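Prornolach Community Pantry
Progress report, 6 June 2025

The pantry has now been open since January at the Andier Street hall. We run 2 sessions a week, and the grant has paid for shelving, a second fridge and the hall hire.

Staples have been the hardest part to keep up. Rice and flour go first, and the Bautista wholesale order now comes fortnightly instead of monthly. Members told us they would sooner take dry goods home in their own tubs, so we have changed how we hand them out. 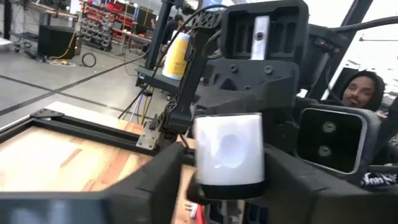

White container with a black band at the base.

Labels for the tubs are printed in large type, with the fill date and any allergens. The council's food safety visit raised 3 items. Two are fixed. The third, a new seal for the back door, is waiting on a quote from Loren Hardware.

Spending is within budget apart from freight, which is 10 per cent over. We ask to move the unspent signage money across to cover it.

Next quarter we plan to add a Saturday session for up to 20 households. The hall is free from nine until noon and the booking form has gone in.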